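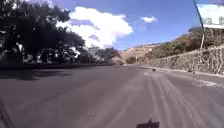 The Orkov Road Patrol Kit is a sensor and software package supplied by Vutska for small outdoor inspection robots working on public and private roads. It is offered to highway authorities and estate managers who need a regular record of surface condition. The sample material was prepared for routes bordered by slopes and walls, where a single view may hold both deep tree shade and full sun on the asphalt. Pale tyre marks along a lane, a small dark object near the foot of a stone retaining wall and a worn patch of white paint are the kinds of feature a reviewer is asked to mark.

Contents of the evaluation release
Route recordings: 64
Routes held back for testing: 6
Label classes: 23
Licence: evaluation only, one site per licence

Labelling
Labels were drawn by hand at the Beditham office under the direction of Efa Morgan and checked by Radek Hudec. Objects that could not be identified are labelled "unknown, on carriageway". Signs whose lettering cannot be read are labelled as signs, without text.

Known limits
All recordings were made in dry weather and in daylight. Results on gravel tracks have not been measured. Shadow edges may be reported as changes in surface, and users should review such reports before ordering repairs. The kit does not replace a statutory road inspection.

Support
Requests should be sent to Ľubomír Krajčí at Vutska. The support desk is closed on Wednesday. The next release is planned for February.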